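3.2 Packing small items in a used monitor box

A monitor carton is shallow and wide, so it is good for the small things which are left on a desk after you move the bigger equipment. The Stumex shelf at Grundgate accepts this size without turning.

1. Put the box on a flat table and open the lid completely. Let it lean back by itself.

2. Line the bottom with white paper. Leave the old printing on the front wall; you write your own label in step 6.

3. Lay bottles and cans on their side. Check every cap by hand first - a cap which feels closed is not always closed.

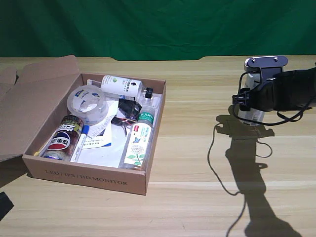
4. Gather the cables into one bundle and place it in the middle, over the papers. Do not bend the cables sharply near thin colored wires.

Note: Leaflets and receipts can stay in the same box, but keep them flat where it is possible.

5. Keep the packing tape and the marker on top. You need both of them at the end. 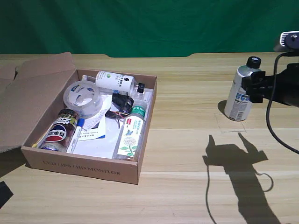
Fig. 4. Monitor box with small items, lid open.

6. Close the lid, tape it with 3 strips and write the room number on the front.

Caution: Do not put a full box on its short side. Drinks can leak into the papers.

For larger cartons, see the Guillot sheet, part no. 1125.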